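Section 4: Setting up the pencil-case task

By now both arms should be clamped to the table and homed (if they aren't, go back to Section 3, I'll wait). This is my favorite part of the whole Horkwood bench build, because you finally get to put stuff on the table!

1. Power up the left arm, then the right. Leave the controllers alone until both have settled.

2. Open the wrist camera feeds in Trilport. Check that both fingers show up at the bottom with tabletop in the gap between them.

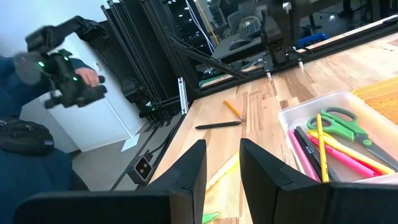
Fig. 4-1. Wrist view with the fingers apart, pencil and black marker on the wood.

3. Put the clear tray and the orange piece near the middle, where both grippers can get to them. I like the scissors in the tray from the start, since they're the hardest thing to grab.

Note: a tilted wrist view is fine. I spent a whole evening in May trying to level mine and the arm didn't care one bit.
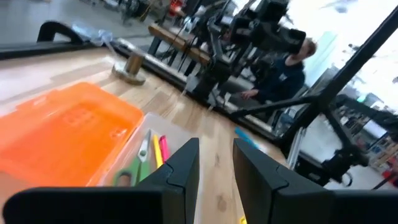 Fig. 4-2. Tilted wrist view, orange bin beside the clear tray.

4. Scatter your pens, pencils and markers around the tray. Go messy! Mix up the angles and colors, and keep everything off the table edges.

5. Set the speed limit to 27 percent for your first runs. You can creep up to 100 later.

CAUTION: Keep your fingers out from under the grippers whenever the arms are live, even if you only want to nudge one pen.

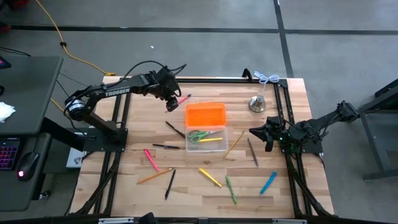
6. Save the layout as a new task and record one short practice run. Play it back before you record any more, and if an arm bumps the tray, slide the tray over and go again from step 3.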